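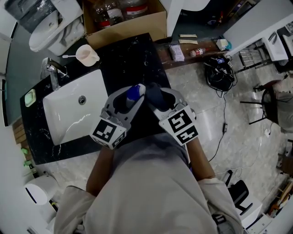
According to the building manager at Clukska Hall, the new faucet aerators cut hot water use by a third in the first month, and nobody living there noticed a change.

Student Projects > Water and Energy > Faulkner House Report

We use cookies to improve your visit. Accept or manage settings.

Do Low-Flow Aerators Save What the Label Says?

We set out to check that claim in Faulkner House, which has the same floor plan as Clukska Hall and the same old pipes. The Clemier aerator is sold as saving "up to 12 gallons per person per day." The packaging does not say how long a person is supposed to run the tap to get there.

Method. We fitted aerators on one floor and left the floor above alone. Meters were read every Tuesday for nine weeks. We also handed out a short survey and got 174 back, out of 329 given out. People who care about water are more likely to fill in a form about water, so we don't put much weight on it.

Results. The floor with aerators used less water at the sinks, but the gap got smaller over time. Several students wrote that they now let the tap run longer to rinse soap off or to get warm water. Showers and laundry did not change at all, and those are most of the bill.

Problems. We could not measure hot and cold water separately, so the hot water part of the Clukska claim remains untested. Their figure also came from August, when the building was half empty. We asked for the raw readings and were sent a chart with no scale.

The Estine dorms are due to get the same parts next term. We would like to see meters put in there first.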